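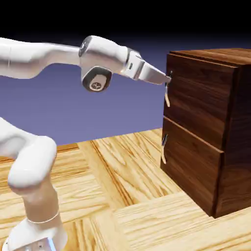
4 min read

Partington Shared Workshop - Drawer Arm Build Group
Minutes of the meeting held 25 Jun 2025

Present: six members of the build group, plus one member of the woodworking group for items 3 and 4. Two apologies received.

1. Minutes of the last meeting

Accepted with one correction. The bench supply listed as faulty was the old one from the electronics corner, and it has been returned to the shelf with a label on it.

2. Simulation

The model of the arm and the two-drawer cabinet was put up on the wall screen. The current pose has the gripper at the upper drawer handle with both drawers shut. The arm comes in from the left of the cabinet.

The batch run with the revised approach path finished before the meeting. There were 301 attempts at the upper drawer and 223 counted as a pass. A pass means the drawer opens to its stop and the hand lets go without pushing the drawer back in. Most of the failures were slips off the handle in the first part of the pull.

One member asked if the handles in the model match what the group plans to fit. They do in that they are slim and upright and sit toward the left edge of the drawer fronts. The thickness has not been checked. Agreed to measure the real ones and correct the model before any more long runs.

The floor was also discussed. The model uses a parquet floor and the workshop has painted concrete. Agreed that this makes no difference to the arm and that it can stay. The cabinet in the model does not slide when pulled, and the real one probably will. See item 3.

The lower drawer has not been tried yet. The wrist has to come down a good deal further to reach that handle, and there was some doubt that the present mounting height allows it. To be run in the model first, with the base where it is now.

3. Cabinet

The carcass is glued up and square. The drawer boxes are cut but not joined. The woodworking group offered the use of the small router table on the condition that the dust hose is emptied afterward, which did not happen last time.

Discussion of how to keep the cabinet from moving. Options were a cleat screwed to the floor, weight in the bottom, or fixing the cabinet and the arm to one common base board. The base board was preferred - it keeps the distance between the two fixed when the whole thing is moved for the open day. The drawback is the size of the door to the storage room. Somebody will measure the door.

Runners: the Flamier runners were compared with plain wooden ones. The Flamier pair moves easily but has a soft catch at the closed position, and the catch is not in the model. Agreed to fit the Flamier pair to the upper drawer and waxed wooden runners to the lower, and to see how each behaves.

4. Budget

Spending to date was read out. A further $200 was approved for the base board, bolts, handles and cable. Anything above that comes back to the group. The request for a second set of fingertips was held over until the handle measurements are in.

5. Control software

The build is still on Plusatell for motion planning. The update released this month changed how joint limits are stored, and the old settings file no longer loads. A converted file is on the group drive in the folder marked Huvulari. Members should not edit the copy on the bench computer.

Speed for first tests on the real arm will be held at the lowest setting. The stop button must be within reach of a second person, and no tests are to be run by one member alone. This was agreed without a vote.

6. Other business

The open day is in October. The group would like to show the arm opening at least one drawer. No promise to be made on the sign-up sheet until the upper drawer works on the real cabinet.

The 2 mm hex key is missing from the arm's tool roll again. Please look in your bags.

Actions
- Measure handles and correct the model: simulation pair
- Run lower drawer in the model, base unchanged: simulation pair
- Measure storage room door: whoever is in first
- Join drawer boxes, empty the dust hose: cabinet team
- Price the base board: cabinet team

Meeting closed at 8:40 p.m.

Recent minutes
Drawer Arm Build Group - mounting height and cable routing
Woodworking Group - router table rules
Electronics Corner - bench supply and shelf labels
General Meeting - open day planning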